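Print this page | E-mail this to a friend

A morning at Kinsella with our shopping list

I went to the Kinsella open day in May with Cremilda Vieira, who holds the purse strings at our place, and we had one question: can we afford a gripper arm for the folding bench next year?

Aldo Lombardi showed us round (very patient man!) and went straight to prices. The two-finger gripper is 900, spare fingers are 49 a pair, and the training days come to another 1,898 - that last one made Cremilda put her pen down. I'd budgeted for the hardware and forgotten the people completely.

Then we got up close to the black gripper, its two fingers nearly touching, with some blue-grey fabric just beyond the tips. I could have stayed there till lunch. 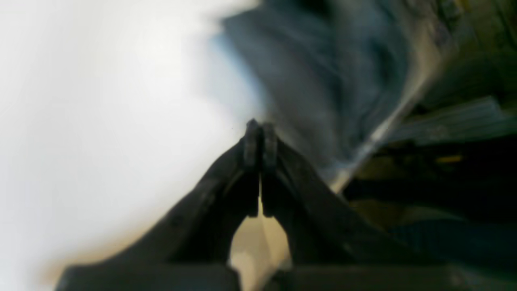
What we're doing next

Asking Sustar for a rival quote, and moving the training into this year's budget if Cremilda lets me. I've already asked twice.

3 comments | 12 shares

We use cookies to improve your visit. Accept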